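Open Day Notes: Cleaning a Small Bathroom

Visitors to the Catalcombe open day on 7th November asked for the bathroom advice given during the robot demonstration. The main points are set out below for use at home.

Begin with the dry work. Dust the tops of fittings, then the tiles, and leave the floor until last. In a bathroom with a curved shower enclosure, run a soft cloth along the base track before any water is used, as hair collects there and is harder to lift once wet.

Polished metal should be wiped with a damp microfiber cloth and dried at once. Hold the paper holder steady with one hand while wiping with the other – wall screws loosen over time when a holder is pushed from one side only. The two-armed robot in the demonstration was set up for fittings of this type, and its operators advise the same practice for people.

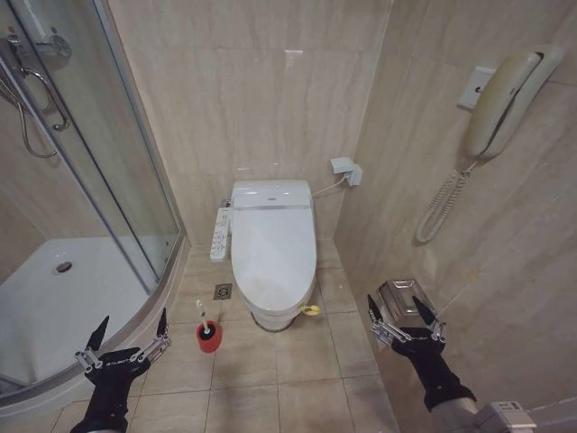 Graciela Alarcón wrote afterward that she had expected the robot to be quicker, and that she would like to know how it copes with a holder whose cover does not stay shut. She also asked whether vinegar is safe on chrome. Vinegar should be well diluted, left on for no more than 5 minutes and rinsed off fully. It should be kept away from marble and other natural stone.

Electronic bidet seats need separate care. Unplug the seat first, wipe the control panel with a cloth that has been wrung out well, and never spray cleaner onto the buttons. Abrasive powders will dull the lid.

Floor drains should be lifted and rinsed monthly. Brush holders may be emptied and washed on the same day.

The demonstration will be repeated in December. Places are limited to 43, and requests should be addressed to Delyth Pritchard at the Catalcombe front desk.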